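Progress report to the Cateo Film Fund
Project: Barredo (feature film, development and early production)
Period covered: up to the end of February
Prepared by: Umut Başaran, line producer

Dear Iñaki Montes,

Please find below the situation of the project since our last report. I try to keep the same order of topics as before, so that you can compare.

Script. Ezequiel Toledo delivered the fourth draft. It is 7 pages shorter than the third one. The sister now arrives in the second act, as your readers proposed, and the court scene is removed completely. We are still not satisfied with the ending. Ezequiel prefers that the father stays in the village, and our director, Emiliano Ortuño, wants that he leaves with the truck. Both versions are written, and we will read them aloud with the actors before we choose.

Casting. The main role is confirmed. Necati Kırmızıgül has signed for the father and he already works with a dialect coach two evenings per week. For the role of the daughter we saw 40 candidates, and the director made a short list. We had hoped to close this in January. It took longer than planned, because two of the favorites had theater contracts until the summer.

Locations. The house in Tuvonora is agreed with the owner, with a written contract. The salt factory is not yet agreed. The new manager asks for a higher daily fee than the former one, and I am still negotiating with him. If we do not reach an agreement by the end of next month, we will use the old mill, which is less beautiful but nearer to the hotel.

Test shoot. We filmed for 7 days with a small crew. The night scenes in the kitchen look very good with only the practical lamps, and the director of photography now asks for a smaller lighting package. The sound in the yard was difficult because of the road, so we will record the long conversation there early in the morning.

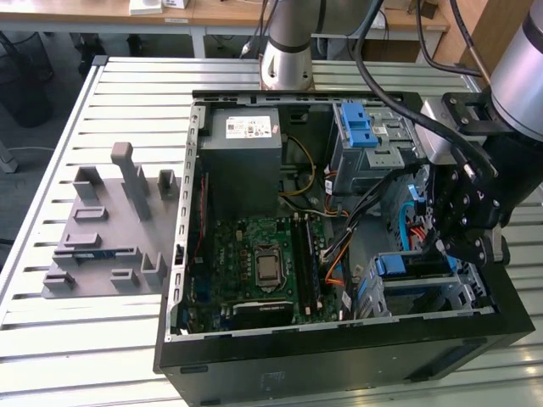
Budget. Of the first payment, 70 percent is spent. The largest costs were the test shoot and the option on the script. Travel was lower than expected, and I ask for your permission to move the remaining travel money to the costume line. The detailed table follows in a separate letter.

Distribution. Sodik read the fourth draft and remains interested, but they wish to see the final cast before they sign.

Next steps. Reading with the actors, decision about the ending, and contract for the daughter. I will write to you immediately if the start of shooting must change.

With kind regards,
Umut Başaran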